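Right, moving the shop stock out of the lockup and into the new unit on Zotivden Road. Thread, because people keep asking how it's going and I can't type it out 18 times

1/ Van booked through Jaber. 300 for the day incl. fuel, which I thought was steep till I saw the other quotes. Turned up on time. Ramp stuck, had to kick it

2/ Things I was told the unit had: heating, parking, a sink. Things the unit has: a sink

3/ 42 boxes of candles. Labelled every one of them with a pen that rubs off. So that's my evening sorted

4/ If you order jars from Colivport, check the lids before you sign. Mine were the wrong thread, whole pallet. They're swapping them but not til the end of October, so no large tins or jars on the site for now. Small ones fine, wax melts fine

5/ Someone asked about the black cloth for the market stall. Yes still using it, no I don't iron it. Tried a steamer once, took all morning, looked the same by lunch. Cut-out letters go straight on to it, pale colours show up best on black
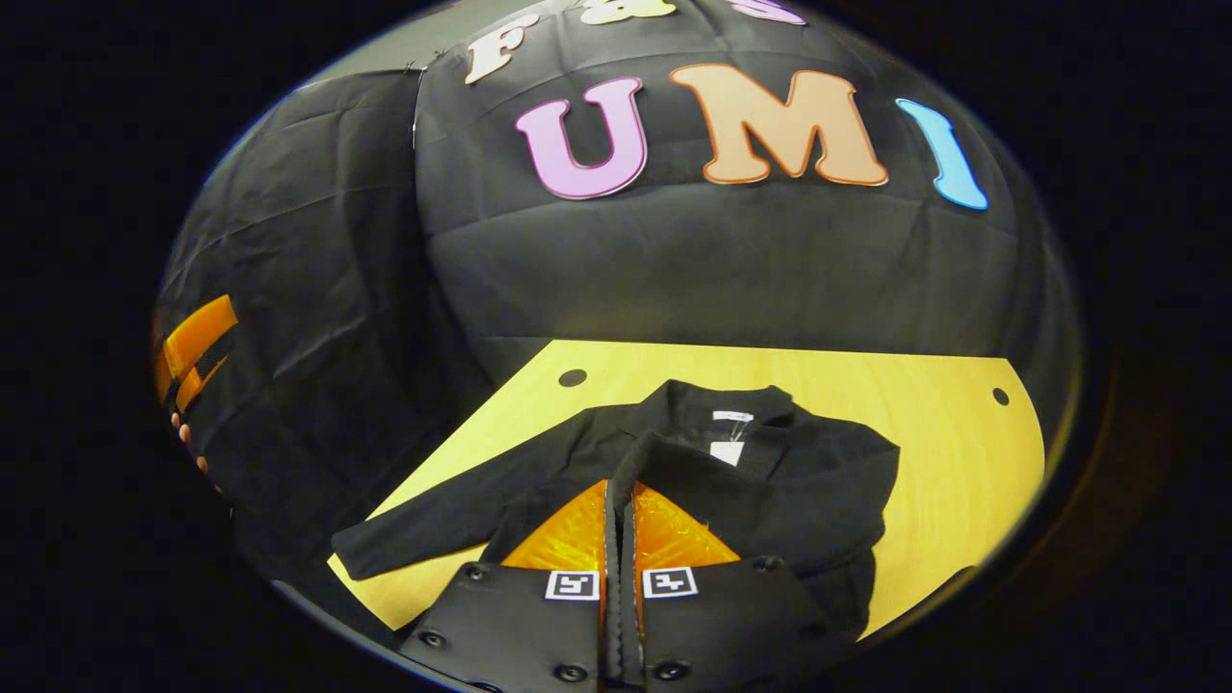

6/ Prices. Going up a bit, sorry. Wax has gone up, boxes have gone up, postage dont get me started. Haven't touched them in two years. Anything ordered before the move goes out at the old price

7/ Futine fair is still on as far as I know. Masks, one way system, card only. They've cut the number of tables so we're sharing. Bring a bag, I'm not buying another 1,000 paper ones to have them sit in the damp

8/ Which reminds me, the lockup was damp. Lost two boxes of labels and a rug. Put your stuff on pallets people, even the stuff you think is fine on the floor

9/ No posting for the rest of this week. Emails will be slow. If yours is urgent put URGENT in the subject and I'll try and get to it at lunch

10/ Also does anybody want a rug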